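3.2 Footwear at floor level

Shoes turned out to be the richest category in the whole Urnthorpe study, and we had not expected that at all! Of the 31 households we visited, all but a few kept at least one pair of children's shoes outside the hallway, usually in a bedroom and usually close to a bed or other low furniture. Tremblay's earlier work on entryways treats the front door as the place where shoes come to rest. In our homes the door was only a first stop, and the shoes kept traveling.

Children's sandals were especially good to follow. They are light, they open and close with straps a small child can work alone, and they get taken off wherever the child happens to be. Figure 4 shows a black one with several hook-and-loop straps over a reddish-brown wooden floor, with a blue slide-style slipper and a white plastic bag with a purple print also near the railing. We love this kind of mix. Parents in Plernside had a word for such spots, "the landing," and three families used it without any prompting from us (Biwott kept a running list of these terms, which we hope to publish in full).

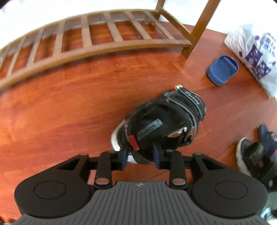

Figure 4. Child's sandal, slipper and printed bag beside a low wooden railing.

3.3 Bags as temporary storage

Plastic bags came up in almost 12 of the interviews as a halfway point between the floor and a proper shelf. Parents described filling one during a quick evening pickup and leaving it by the bed until the weekend. Some bags stayed put until March, when the warm-weather shoes came back out, and two families told Kuster they had stopped thinking of the bag as temporary at all.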